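Savska play kitchen and picnic box group, April catch-up

Minutes by me, Hanna, typed up from the back of an envelope, so shout if I've got you down for something you didn't say!

We started at 7.15, a bit late, as the kettle had to be found first. Antonina Antoniuk was in the chair (the good one, by the radiator). Apologies from the Flukarska lot, who had a clash with their own open evening.

Last time's notes

Agreed with one change. I'd written that the Holovko nursery wanted the wooden train back, when it was the Jedow nursery. Sorry, both.

Money

We've got 398 left after paying for the new lids, and Antonina thinks we should keep most of it for the summer. I said I'd like to spend a little on more bowls, and we went back and forth on that for far too long. We're leaving it until next time. The leaflets are ordered, 500 of them, and yes, I did check the phone number.

The big grey bin

This took up most of the evening. Everybody likes having one large bin for the mixed bits, as the children can reach in and rummage, but it's getting very tatty. The pale panel across the inside is scratched at the top and properly scuffed further down, and the tape along the bottom of it isn't what you'd call lovely. Antonina is all for keeping it (she says a bin is meant to look used) and I'm for a new one, though I did come round a bit once we'd looked at the prices.

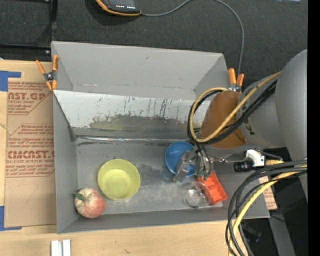 We agreed to keep it until the summer at least, and I'm to give it a good wash with something that doesn't smell of swimming pool. The empty compartment behind the panel is going spare, so we talked about using it for the play fruit. The peach is a favourite and I'd hate for it to end up under a pile of trays. Against that, Antonina pointed out that little ones like finding the fruit in with the bowls, and half the fun goes if it's all sorted for them. Fair enough! We'll try it both ways and see.

The yellow-green bowl and the blue one stay in the mixed lot. The orange-red tray with the divider stays too, it's handy for pretend lunches. I asked whether the clear bits should go somewhere else, as they're so hard to spot against the grey, and we said yes to a separate tub for anything see-through.

Lending out

Jedow would like a box for 2 weeks. Fine by us, as long as it comes back with its list. Holovko haven't answered my message, so I'll ring.

Any other business

Antonina has stickers for the lids. I've asked for big letters this time, please.

Jobs

Hanna: wash the bin, ring Holovko, find a tub with a lid
Antonina: stickers, collect leaflets, box for Jedow

Finished at 8.40. Next one is at Antonina's, and she's promised cake.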